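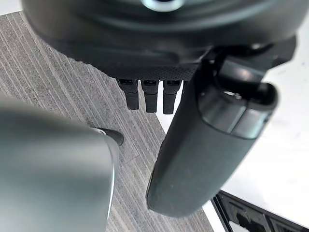
What happens to people's jobs when a robot comes into the workplace? Mostly the job stays and the tasks inside it get shuffled - some go to the machine, some new ones turn up, and the bits left over land on whoever is nearest.

Courses > Work and Technology > Handouts > Session 6
Timetable Readings Slides Contact
28 December 2019
Jyoti Tiwari

Notes for session 6. Rough, will tidy before February. Bring the Hjaltested reading, we start with it.

1. Tasks, jobs, people

Keep these apart. A task = load the dishwasher. A job = kitchen assistant. A person = somebody who has done it for years and knows which cups crack. Machines take tasks. Managers redesign jobs. People live with it.

Washing up is a good case as everyone thinks it's simple. Soft things, shiny things, things left on the rack that shouldn't be there. A person sorts all that without thinking, so it never gets written down, so it never gets paid for either.

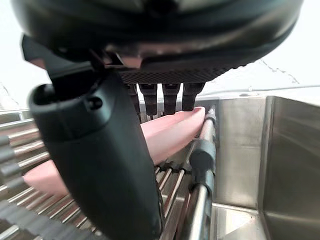 And when it isn't written down, it gets left out of the plan. Drenarness case: canteen, 26 staff, 2,000 meals a week. The plan covered lifting and loading. Left out scraping, wiping, spotting the chipped plate, telling the new starter where things go. Within six weeks the staff were doing all of that plus clearing up after the machine. Hours the same. Grade the same.

2. What changes

- Pace. Who sets it? At Oveck the staff used to batch the work and take a break between. Afterwards they waited on the machine, then rushed.
- Skill. Some lost (quick sorting by hand), some gained (resetting, reporting faults). The gained ones went to two people only. Ask who and why.
- Talk. Two at a sink chat. One person minding a machine doesn't. Comes up in nearly all the interviews, usualy near the end.
- Being watched. Cameras there for the machine's sake also see the staff. Asness put the rules in writing first - much less trouble.

3. Handling things

Cups, plates, cutlery. Different grip for each, and two hands more often than you'd think. Time yourself at home loading one shelf, then write out every move. Most people get to around 80 and give up.

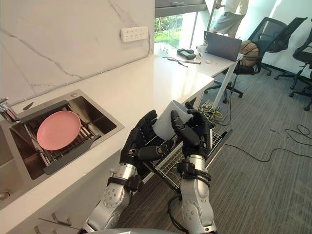
Fig. 3. Two-handed grip on a cup over the open dishwasher drawer.

4. For the seminar

Pick one task from a job you've had. List what you did that wasn't in the job descripton. Who would do it if the main part was automated? Would they be asked?

One page, handwriting fine. Groups same as last time. Drenarness interviews are in the shared folder, read the second one if you only have time for one.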